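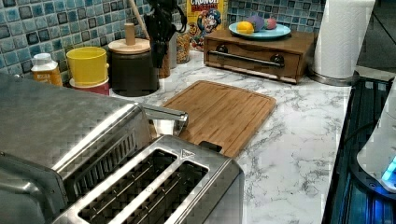
Residents of the Anmont building are reminded that the electrical supply to the shared kitchens will be upgraded in April. The building dates from 1915, and although the wiring has been renewed in stages, the kitchen circuits on the upper floors were last replaced before most of the present appliances were bought. Until the work is complete, heating appliances standing side by side on a counter, such as a toaster oven and a two-slot toaster, should be used one at a time. The same applies to kettles and electric griddles.

The contract has been awarded to Santoro, the firm that rewired the laundry room and the rear stairwell. Work will begin on floor 3 and proceed downward. Each kitchen will be closed for 3 working days, during which residents may use the kitchen on the floor below. Those on the ground floor will be given access to the kitchen in the Rerura annex. Refrigerators will be supplied from a temporary line and need not be emptied. Cupboards next to the sockets must be cleared by the evening before work starts, and shelves in the hallway will be provided for dry goods.

The new installation includes a separate circuit for each counter and additional outlets near the windows. Extension cords will no longer be permitted in any kitchen once the work has been approved. Residents who keep a private appliance in a shared kitchen are asked to label it with their room number and to check the cord for wear. Appliances with damaged cords should be taken to the office in Room 11, where a receipt will be issued.

The full schedule will be posted beside the mailboxes and sent to all residents by letter. Questions about access, storage or special dietary needs during the closures may be addressed to Perrine Mallet, Residence Manager, at the office or in writing.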